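## Quiénes somos

Bouzid es un sello discográfico pequeño, con tres personas en nómina y una furgoneta que arranca cuando quiere. Publicamos pop, cumbia lenta y lo que Grelik insiste en llamar «bolero industrial». Vendió 373 copias de su primer single, que para nosotros fue un exitazo. 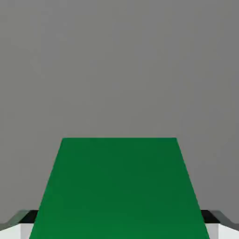 El segundo lo grabamos en Lindero, un estudio con buena acústica y pésimo café. Salieron más de 4000 euros de factura y una canción de dos minutos. La seguimos pagando – y la seguimos tarareando, para qué negarlo.

Después llegó Brorkis, dúo de hermanas que discute en directo y afina incluso discutiendo. Su disco sale en diciembre, en vinilo y digital. El casete lo votamos y perdió.

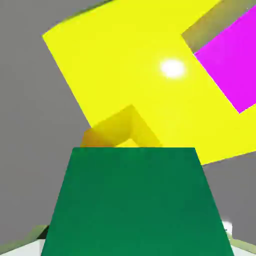 *Última modificación de esta página: 29 de noviembre*

### Maquetas

Las escuchamos todas, también las de once minutos. Este año han entrado 1143 y hemos fichado a dos artistas, así que paciencia. Manda un enlace, no un adjunto de 30 megas – el correo es tan antiguo como la furgoneta.

### Conciertos

Para contratar a Grelik o a Brorkis, escribe desde el formulario de contacto e indica ciudad, aforo y si hay escaleras. El teclado de Grelik pesa lo suyo.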